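Bralard Opens Its Test Kitchen to People Who Burn Things

Eltstead, September

Bralard, the publisher of cookbooks for people who would rather be doing something else, will release its first title devoted entirely to small ovens this month. It is called The Second Oven, it was written by Urszula Walczak, and it took two years, one of which went to arguing over the chapter on potatoes.

The book is aimed at anyone with a countertop oven, a modest appetite and no wish to heat the whole kitchen for one chicken thigh. Bralard believes this describes a good share of its readers. A survey mailed with last year's catalog drew 1,000 replies, and the most common answer to "What do you use your toaster oven for?" was "Toast." The second most common was "Storing the other pan."

"I found that a little sad, and then I went home and took the other pan out of mine," said Walczak. "That was the start of the book. I had a free oven and a deadline."

Walczak is known to Bralard regulars for Soup Until Further Notice and for the newsletter in which she once spent a whole winter on lentils. The Second Oven follows the same plan as her earlier work. Recipes fit on one page. Ingredients come from a normal store. If a dish can go wrong, she tells you how it went wrong for her.

What's in the book

Chapters run in order of how tired the cook is, from "Fine, Thanks" through "Long Day" to "Crackers Are a Meal." Dishes include a mustard pork chop, a tray of peppers with feta, a plum crumble for one (two, if you must), and a baked egg that Walczak describes as "forgiving, up to minute 10, and then not at all."

There is also a long section on the oven itself. It covers why the top browns before the middle is done, what foil is good for, why the rack position matters more than the number on the dial, and how to clean the crumb tray without finding out how long it has been.

"We asked Urszula for four pages on equipment and she sent in thirty," said Witold Pietrzak, managing editor at Bralard. "We cut it to nineteen. She still brings it up at lunch."

The toaster oven, door side, and a white cabinet on a brown tabletop: 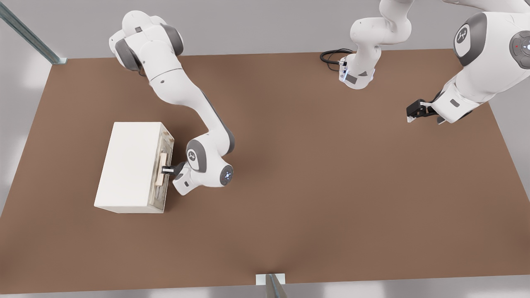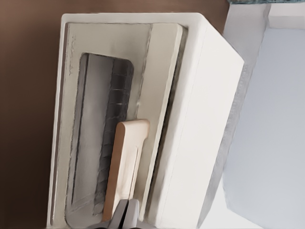 A word on the potatoes

Early readers have asked about the potato chapter, and Bralard would like to get ahead of the matter. Walczak holds that a baked potato done in a small oven is better than one done in a large oven. Teodor Pawlak, who edited the recipes, holds that it is the same potato. The two positions could not be reconciled in the text, so the book prints both, on facing pages, along with the cooking times each side prefers. Readers are invited to try them and write in. Pawlak will be reading the letters. Walczak has asked to read them first.

The chapter also includes a method for roast potatoes that both parties accept, though Pawlak would like it known that he wanted more salt.

Launch evening at Wasilewska

The book will be launched at Wasilewska, the bookshop and lunch counter on the Eltstead market square, at 6:30 in the evening. Walczak will read from the chapter on reheating pizza, which she calls the most personal thing she has written, and will take questions on anything except microwave ovens. Baked eggs will be served for as long as the shop's fuse box allows. Wasilewska's owner, Miłosz Witkowska, has been promised that it will be fine.

Entry is free. Guests are welcome to bring a crumb tray for the "Worst in Show" table. Trays will be judged by the author on depth, color and age, and the winner takes home a signed copy and a scraper. Please carry your entry level.

Price and availability

The Second Oven is published in paperback with a wipe-clean cover, and lies flat when opened, after some trouble with the first binding. It will be sold at Wasilewska, in other bookshops that carry the Bralard list, and by mail from the publisher. A large-print edition will follow in the spring. A free sampler with the baked egg, the pork chop and both potato pages can be had from any Bralard stockist while they last.

About Bralard

Bralard publishes plain cookbooks and a yearly kitchen calendar from its office above a shoe repair shop in Eltstead. Its backlist includes Soup Until Further Notice, Cake by Mistake, and the Culteo series of pocket guides to leftovers, now in its third printing and still missing the index.

Press contact

Review copies, interviews and author photos: Bartosz Pawłowska, publicity, Bralard, Eltstead. Please say whether you would like the finished book or the proof. The proof has the longer equipment section, and the author would prefer that you ask for that one.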